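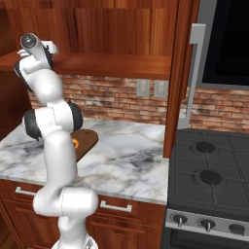

The Trouble With Veneer

Kitchen cabinets fail at the edges first. A door can keep its color for decades on the flat and still lift at the bottom corner nearest the sink, where steam and wet hands reach the glue line every day. Repair shops see the same three inches of damage over and over.

Kinga Sipos has repaired veneered furniture in Kollavton since leaving the Barbier workshop, where she trained on wardrobes and radio cases. The oldest piece on her bench this fall is a sideboard from 1933, faced in walnut over a pine core. Its original hide glue is still holding on all but one panel. "Hide glue lets go when you ask it to," she says. "You warm it, you slide the knife in, you clean it up and start again. The later glues are stronger and much harder to undo."

Veneer is thin wood sliced or sawn from a log. Sawn sheets from before the war can be thick enough to sand several times. Modern sliced sheets usually can't be, and a careless pass with a power sander goes through to the core in a second or two. Sipos does not use one on anything she hasn't measured at an open edge.

Grain direction matters more on doors than on drawer fronts. Wood moves across the grain and hardly at all along it, so a tall door with vertical grain changes mostly in width. If only the outer face is veneered, the door cups. The cure is a balancing sheet on the back, of similar thickness and laid the same way. Cheap doors skip it or use paper.

Ingvild Strömberg, who runs the drying room at the Faltthorpe mill, keeps her sheets flat between boards and turns the stacks every 9 days. She sells in bundles kept in the order they left the log, so that neighboring doors can be matched. A bundle with one sheet missing drops in price, and she marks the gap in pencil on the sheet above it.

For a lifted corner, the method is plain. Work the old glue out with a thin blade, blow out the dust, feed in fresh glue with a syringe, and press under waxed paper and a flat block. Leave the clamp on overnight. Blisters in the middle of a panel are slit along the grain first - never across it - and treated the same way.

Finish comes last. Sipos goes to 300 grit by hand, wipes on thinned shellac, and checks the color the next morning by a north window. The sideboard goes back to its owner in October, with the one bad panel reglued and the scratches on the top left alone.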